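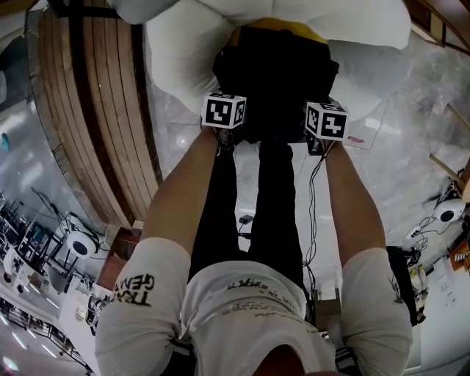

Most of my August went into Tular, the bit of our software that works out where two hands are in space and hands that over to the robot arms as something they can follow. I say hands, but Tular has never seen a hand in its life! It looks for black-and-white square markers, like the ones on the white cubes up at the end of the forearms, and everything else it believes about the world gets worked out from those. A cube is a nice shape for this, since when one face turns away there's usually another one coming round, and in this view you get a front face and a side face on each of them. The big black bag and that puffy white cushion behind it don't exist as far as Tular is concerned. The shiny marble-patterned floor kind of does, and I'll get to that.

I've been meaning to put up a gallery page for the tracking work for ages, and the picture is at the top, so what follows is the notes that go with it. They're long for captions (sorry, I like this stuff). Click through to the older pages if you want the arms, this one is all software.

Corners first
Everything starts with marker corners. If the corners are a pixel off, the angle of the cube comes out wrong by a lot more than you'd hope, especially when a face is pointing straight at the camera. Old Tular solved each face by itself and then voted. New Tular throws all the visible corners of a cube into one solve, and the jitter dropped so much that I went back and checked I hadn't left the smoothing on. I had not.

Which way is it tilted?
A flat square seen from far away has two tilts that explain it almost equally well, and a solver will happily flip between them. On the screen it looks like the cube is having a sneeze. Seeing a second face mostly fixes it, and for the moments with only one face I keep both answers alive for 5 frames and let the motion decide. Marin Tomić wanted 2 frames, I wanted more, and we settled it by running both on the same recordings while we had lunch.

Left and right
Every face on every cube has its own ID, so mixing up the cubes should be impossible, right? Well, the config file had one ID listed under both sides. For a whole Thursday the right arm would jump across to the left arm's spot whenever one particular face came into view, and I blamed the planner the entire time. There's now a check at startup that refuses to run if an ID shows up twice. It took me 4 minutes to write.

Reflections
Back to polished floors. A bright streak of light on a glossy surface can look a little like the edge of a marker, and very occasionally a mirrored marker in the floor is clean enough to get picked up as a candidate. Mirrored patterns don't decode to a valid ID with the set we use, so they get tossed, but they cost time on the way. I added a size gate ahead of the decoder – anything too small to be a cube at arm's length goes in the bin early – and the slow frames pretty much went away.

Cukport, the calibration tool
Tular tells you where the cube is, and what you want is where the fingertips are. Cukport finds the fixed offset between the two. You pivot the tip on one spot, wave the cube about while keeping the tip still, and it fits the point that didn't move. I rewrote the screen this month so it draws which directions you've already covered, and people stop waving way too soon much less than they used to. It also tells you the error in millimeters now, in place of a score that only I could read.

Kolev, the smoother
Kolev takes the raw poses and makes them something an arm can live with. It runs in two modes. Live mode only knows the past, so it lags a bit. Offline mode gets the whole recording and can fill a gap from both ends, which is lovely for soft bulky things where an arm or a fold of fabric gets between a marker and the camera. Any gap longer than 300 milliseconds is left as a gap and flagged. I used to fill those too, and the results looked gorgeous and were completely made up.

Kesarari, the replay viewer
My favorite, and the ugliest. Kesarari plays a recording next to the planned arm motion and paints the path red wherever the arm would have to bend somewhere it can't go. People have very generous shoulders compared to our arms, so there's a lot of red. The new slider shifts the whole path in space until the red shrinks, and I've been dragging it back and forth like a kid with a toy – I should really just write the optimizer.

Still on the list: time sync that doesn't drift when a laptop gets busy, a proper warning when a cable tugs on a cube and the mount shifts, and a dark theme for Cukport because Marin keeps asking.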